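Brillow Furnished Residences
Resident Kitchen Guide, Penmont Building
Section 8: Setting Up and Maintaining the Countertop

8.1 Purpose of this section

This section explains how residents are to arrange the kitchen countertop at move-in, how the surface is to be used from day to day, and how it is to be cleaned. It applies to all units with a marble countertop and a tile backsplash. Residents of units with a laminate countertop should follow Section 9.

The countertop is part of the unit and is covered by the condition report signed at move-in. Small appliances, boards, trays, and jars supplied by Brillow are listed separately in the inventory sheet inside the pantry door.

8.2 Before you begin

Read the following before placing any item on the countertop.

1. Compare the countertop with the condition report. Report chips, stains, or open seams to the building office within 8 days of move-in.

2. Confirm that the supplied items match the inventory sheet. Missing items will be replaced at no charge if reported in the same period.

3. Wipe the full surface with a soft cloth, warm water, and a small amount of mild dish soap. Dry it with a second cloth.

4. Wash all boards, plates, and jars by hand before first use.

Note: Gray veining is a natural feature of marble and varies from slab to slab. Veining is not damage and does not need to be reported.

CAUTION: Do not use vinegar, lemon-based cleaners, bleach, or scouring powder on marble. These products etch the surface, and the marks cannot be wiped away.

8.3 Countertop zones

The countertop is divided into four zones. The zones are not marked on the surface. Residents may exchange the left and right zones where the position of the outlets requires it.

Back zone. The strip next to the backsplash, used for jars, canisters, bottles, and other items that stay out.

Appliance zone. One end of the countertop, used for the toaster oven.

Preparation zone. The opposite end, used for the cutting board and for plates in use.

Center zone. The area between the two ends, used for a serving tray or for short-term work.

8.4 Arranging the back zone

1. Place the largest jars first. Set them upright against the backsplash with their lids fully seated.

2. Place canisters and smaller jars next. Leave enough space between items to lift each one straight up.

3. Keep bowls in the back zone only when empty or when holding dry food.

4. Stand bottles upright after use and check that the caps are closed. Oil, vinegar, and citrus juice should be kept on a saucer or small board.

5. Place boxed food, such as cereal, at the end of the row farthest from the toaster oven.

Note: Mosaic tile has more grout lines than large-format tile and holds grease more readily. Move the back-zone items forward and wipe the tile once every 9 days. Mild soap is sufficient.

CAUTION: Do not lean glass jars against the tile at an angle. A jar that slides can chip both the tile and the marble.

8.5 Positioning the toaster oven

1. Set the toaster oven on its own feet, on a clear and dry part of the appliance zone. Do not place a towel, mat, or board beneath it.

2. Turn the door toward an open part of the countertop. The door must be able to open fully without touching another item.

3. Route the power cord behind the appliance. The cord must not cross the preparation zone or hang over the front of the countertop.

4. Plug the appliance directly into a wall outlet. Extension cords and power strips are not permitted.

5. Clear the top of the appliance completely before switching it on. This includes kitchen towels, paper, and packaging.

6. Unplug the appliance when it is not in use and allow it to cool before wiping or moving it.

WARNING: Fabric left on an operating toaster oven can catch fire. A towel may be stored on top only while the appliance is unplugged and cool, and must be removed before every use.

8.6 Setting out the cutting board and fruit plate

The supplied bamboo board serves both as a cutting surface and as a resting place for plates and seasoning. It protects the marble from scratches and from the acid in cut fruit.

1. Lay the board flat in the preparation zone. If it rocks, turn it over. If it still rocks, contact the building office for a replacement.

2. Set the plate well within the edges of the board.

3. Place whole, washed, and dried fruit on the plate in a single layer. Heavier fruit should be laid so that it does not rest on bananas or other soft fruit.

4. Keep salt, pepper, and other shakers together at one end of the board.

5. Remove the plate and the shakers before using the board for cutting. Wash and dry the board before setting them back.
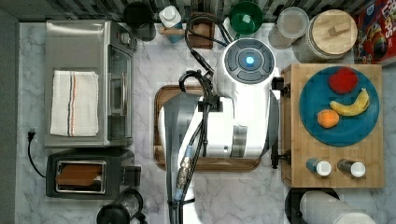 Can whole fruit be kept directly on the marble instead of on a plate?
Whole fruit with unbroken skin will not harm the surface for a short time, but a plate is required for storage. Juice from bruised or split fruit, oranges in particular, can etch marble before the leak is noticed.

8.7 Using a serving tray

A tray may be kept in the center zone. It is intended for carrying cups and dishes and for short-term holding of groceries.

1. Check the underside of the tray for grit before setting it down. Wipe it if necessary.

2. Lift the tray to move it. Do not slide it across the marble.

3. Dry wooden trays immediately after washing. Do not soak them or put them in the dishwasher.

4. Do not set hot pans on a wooden tray. Use a metal trivet with rubber feet.

Note: Dark wood may release color if it remains wet. A tray that has been washed should be stood on edge until it is dry on both sides.

8.8 Daily care

1. Clear the preparation zone at the end of each day. Food scraps should go into the covered bin below the sink.

2. Wipe the marble with a damp cloth, beginning at the back zone and working toward the front edge.

3. Blot spills at once. Do not rub — rubbing spreads the liquid over a wider area.

4. Dry the surface with a clean towel.

5. Hang damp towels on the rail by the sink.

8.9 Care of wooden and bamboo items

Wooden lids, utensils, and boards should be oiled when the surface looks pale or feels rough.

1. Wash the item by hand and let it dry overnight.

2. Apply a thin coat of food-grade mineral oil with a paper towel.

3. Leave the oil in place for several hours, then wipe off the excess.

4. Return the item to the countertop only when it no longer leaves a mark on a dry paper towel. Oil will stain unsealed marble.

CAUTION: Do not use olive oil or other cooking oils for this purpose. They turn rancid in the wood.

8.10 Sealing and inspection

Brillow reseals marble countertops each April. Residents receive written notice and are asked to clear the full surface by 9 a.m. on the day of service. The surface must remain clear and dry until 8 p.m.

Residents must not apply sealants, waxes, or polishes themselves. A deposit of up to $300 may be withheld where the surface has been treated with an unapproved product.

8.11 Common problems

Dull spot on the marble. The surface has probably been etched by an acidic liquid. Do not attempt to polish it. Submit Form 71 to the building office.

Dark spot that does not dry. Oil or water may have entered the stone. Keep the area clear for 8 days. If the spot remains, submit Form 71.

Sticky film along the backsplash. Wash with mild soap, rinse twice, and dry. Degreasing sprays are not approved for use above marble.

Lid does not sit flat on a jar. Check the rim for food particles and inspect the seal. Replacement seals are available at the office.

Board has begun to warp. Stop using it for cutting and return it to the office for exchange.

Form 71 is available at the Penmont building office and in the pocket at the back of this guide. Continue to Section 9 for laminate countertops, or to Section 10 for sinks and faucets.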